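3.2 Where people sit, and what they sit at

When we began visiting shared workrooms, we expected that our conversations would be about noise, because noise is what the earlier surveys had led us to ask about. People were kind enough to answer our questions on noise, and then, more often than we had planned for, they went on to talk about the tables. They told us which ones wobbled, which ones were too cold on the forearms in February, and which ones (this came up a good deal at Workodstead) made a person feel that she had to keep her papers in a tidy pile.

Of the 286 people who filled in the long form, many wrote in the margins about the line where two tables meet. We had not given them a box for it, and we are grateful that they found room anyway. A seam seems to work as a quiet border between neighbors, and Zerrin Bilgin, who read all the margin notes twice, suggested that we treat it as a feature of the room in its own right (Figure 2).

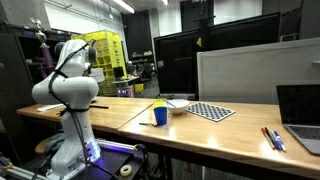 Figure 2. Two light wooden tables placed end to end, with the seam visible between the tops.

Glossy tops drew mixed feelings. Several people at Zindari liked how easily they wiped clean, while others, mostly those who read on paper for long stretches, were bothered by the overhead lights shining back up at them. One woman told Ferhat Gezer that she had moved her chair three times in a morning to get away from the glare, and had ended up next to someone who hummed, and had decided that she preferred the humming. We took remarks like hers seriously, and they are coded under "comfort" in the tables that follow, although a fair case could be made for "company" as well.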